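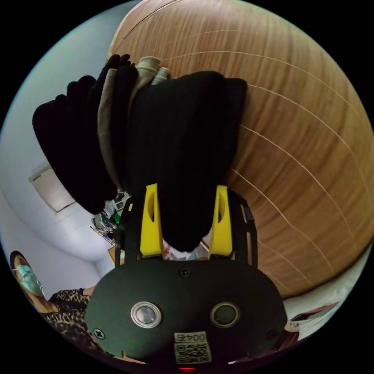 *Dark and light garments against a wood surface.*

**Black clothing care** covers the washing, drying and storing of black fabrics so they keep their color. Most black cotton is dyed with reactive or sulfur dyes - sulfur is cheaper and tends to fade sooner.

## Fading

Main causes: friction, hot water, sunlight. Rubbed fibers break at the surface and look gray even when the dye is still there. Chlorine in tap water adds to it, slowly.

## Washing

Cold water, inside out, short cycle. Darks kept apart from lights for the first few washes. Liquid detergent is usualy prefered, powder can leave pale streaks. Half a load rubs more than a loosely full one.

## Drying and storage

Line drying in shade. Knits folded, wovens hung. Closets with a window facing them can fade shoulder seams in one summer.

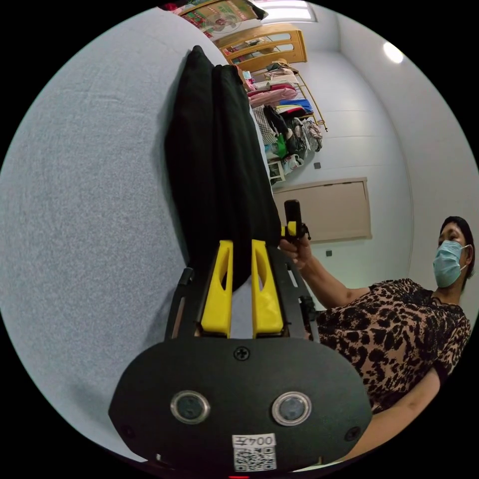

**Does vinegar set black dye at home?**
Vinegar has little effect on the dyes used for cotton. It can rinse out detergent film, so the black looks deeper for a while.

## Re-dyeing

Works on cotton, linen, rayon. Polyester needs a disperse dye and near-boiling water. Stitching is often polyester - stays the old shade.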